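Can a machine do it yet? Small chores at the table

By Ifeanyi Briggs, 2 September 2025

Many readers ask me if they should wait for a robot before they learn good habits. My answer is no, but some chores are closer than others.

1. Wiping a wooden table
Wipe along the grain, with a cloth that is only a little damp. A machine can follow a straight line well. Small specks and pale scuffs in light wood are more difficult for it, so check them yourself.

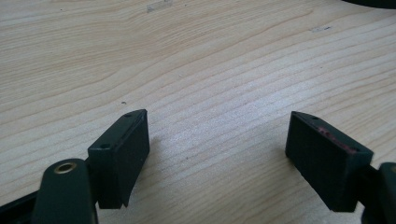 2. Handling a tray
A raised rim is good for fingers and also for grippers. Put the tray down flat and leave free space at both sides. Cables are still the hard part, for they change shape each time. Tie them before you start.
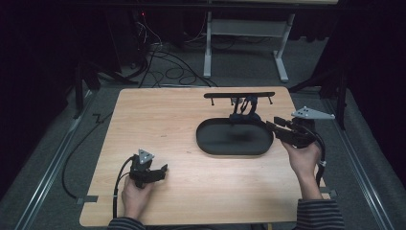 3. Folding towels
Still for people, I think. In my kitchen I fold 30 towels in the time a machine needs for a few. Keep the thick edge outside and the pile will stand straight.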